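4. 保管ケースの設置と初期設定

本章では、計測用小物保管ケース Predura の設置場所の選定、乾燥剤の装填、湿度表示器の校正、および日常の取り扱いについて説明する。外装の開梱と付属品の確認は第3章を参照のこと。

4.1 設置場所の条件

ケースは水平で振動の少ない棚または作業台に置く。次の場所には設置しないこと。

・直射日光が当たる窓際
・暖房器具や空調の吹き出し口の正面
・流し台、加湿器など水気のある設備の近く
・有機溶剤を開放状態で使用する場所

背面と壁の間は30 mm以上空ける。扉の開閉に必要な前方の空間は、設置前に実際に扉を全開にして確かめる。

注記:棚板の耐荷重は、ケース本体の質量に収納物の質量を加えた値で判断する。棚板がたわむと扉の密閉用パッキンに隙間が生じ、庫内湿度が下がりにくくなる。

4.2 乾燥剤の装填

1. 庫内下段のトレーを手前に引き出す。
2. トレーの蓋を左に回して外す。
3. 乾燥剤の袋を開封し、印字面を上にして並べる。重ねて入れないこと。
4. 蓋を戻し、止まるまで右に回す。
5. トレーを奥まで差し込み、扉を閉める。

注意:乾燥剤の外装を開封したまま放置しない。使用しない分は直ちに密封袋に戻し、空気を抜いて保管する。

乾燥剤は Flevier 規格の再生可能品を使用する。再生する場合は、袋ごと100 ℃の乾燥器に入れ、加熱終了後は器内で自然に冷ましてから取り出す。家庭用電子レンジによる再生は認めない。再生後も表示粒の色が戻らないものは廃棄する。 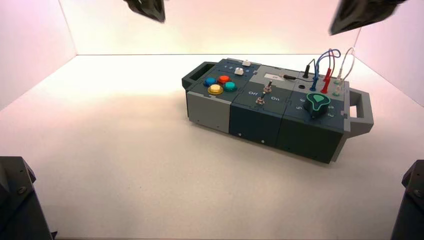 4.3 湿度表示器の校正

表示器は出荷時に調整済みであるが、輸送後は必ず一度校正を行う。校正には付属の校正カプセルを用いる。

1. 表示器の電源を入れ、庫内から取り出して室温になじませる。
2. 表示器の検出部に校正カプセルをかぶせ、隙間がないことを確かめる。
3. そのまま6時間静置する。
4. 設定ボタンを長押しし、表示が点滅したら指を離す。
5. 表示値が38 %になるまで上下ボタンで調整する。
6. 設定ボタンを短く押して確定する。点滅が止まれば校正は完了である。

確定前に操作が途切れると、表示器は調整前の値に戻る。その場合は手順4からやり直す。カプセルを外していたときは、手順2に戻ること。

4.4 収納時の取り扱い

ゲージ、ノギス類は指紋と切削油を拭き取ってから収納する。防錆紙で包む場合は、紙の合わせ目を下に向ける。木箱入りの基準器は、箱の蓋を少し開けた状態で入れると庫内の湿度に早くなじむ。

電池を内蔵する測定器は、長期間使用しないときは電池を抜いてから収納する。電池と測定器を同じ仕切りに入れないこと。

注意:扉を開けたまま収納作業を続けない。取り出す物品をあらかじめ決めておき、開放時間を短くする。

4.5 警告表示が出た場合

「H」の表示は庫内湿度が上限設定を超えたことを示す。扉の閉まり、パッキンへの異物の挟まり、乾燥剤の状態をこの順に点検する。パッキンの汚れは、水で湿らせて固く絞った布で拭き、乾いた布で仕上げる。アルコールはパッキンを硬化させるため使用しない。

「L」の表示は表示器の電池電圧の低下を示す。電池を交換した後は、4.3の校正を再度行う。

「E」の表示が消えない場合は検出部の故障が考えられる。分解せず、Brirkow のサービス窓口に型番と製造番号を連絡する。

4.6 記録

点検結果は巻末の記録用紙に記入する。記入項目は、点検者名、庫内湿度、乾燥剤の交換または再生の有無、校正の有無とする。夏季に湿度が高くなる地域では、3月のうちに乾燥剤をすべて交換しておくこと。

複数のケースを並べて使用する場合は、ケースごとに用紙を分ける。Ackah 製の旧型ケースと併用するときは校正値が異なるため、旧型用のカプセルを本製品に使用してはならない。

本章編集:Nerea Echevarría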